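I have a weakness for fences. Other people go to the coast in May; I drive to the old listening station above Surkport and stand next to a sign telling me not to.

The station has been shut since before I could drive, or so the Ministry says. The usual claim on the forums is that it never shut, it just stopped having a car park. I've been up there 16 times now and can report that the car park is definitely gone. Beyond that I'm on softer ground.

This visit I left the house at 4 in the morning, on the theory that anything worth hiding gets moved before breakfast. The road up from Minow is single track with passing places, and I met one vehicle on it, a milk tanker, which I dutifully wrote down. You never know. You do mostly know, with a milk tanker, but it went in the notebook.

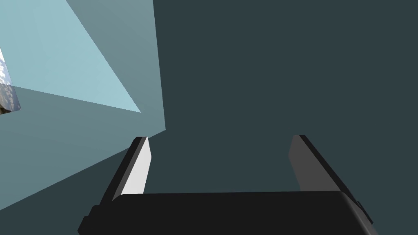 By half past five I was at the eastern fence with a flask and a folding stool. The lights people keep reporting are supposed to appear over the ridge just before dawn, three of them in a line, perfectly silent. I got three lights in a line, perfectly silent. I was thrilled for as long as it took the sun to come up behind the Mendes wind turbines, each with its little red lamp on top.

In my defence, they weren't on my map, which dates from when the station was still officially open and cost me about 20 pence at a jumble sale.

What I can't explain so easily is the hum. It started a little before six, low enough that I felt it in the stool first, and it stopped dead after a few minutes. No wind to speak of, so I don't think it was the turbines. The substation is on the far side of the hill. I walked the fence as far as the stream looking for a vent or a pipe and found a sheep, who had clearly heard it all before.

I posted the times on the Erkinus board when I got home and went to make toast.
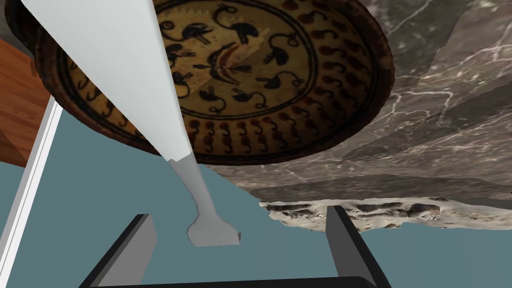
Surkport Sceptic replied before the toast was done, saying the hum is the water company's booster pump, that it runs every morning to fill the tank above Minow, and that anyone with a bill and a pair of ears could have worked it out. Fair enough, except that I rang the water company last year about this very thing and they told me the pump had been taken out. They also told me I was in a queue, so I suppose they aren't wrong about everything.

My plan is to go back with the tape recorder and a better coat, and sit on the Minow side this time, nearer the tank. If it's a pump I'll say so on here, in small type. The newer map is on order too.

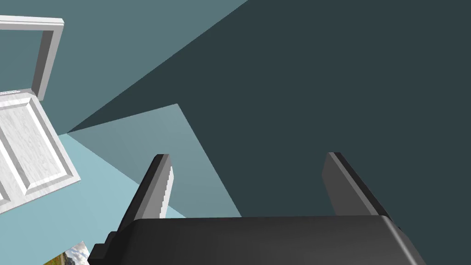

Filed under: fences, hums, early mornings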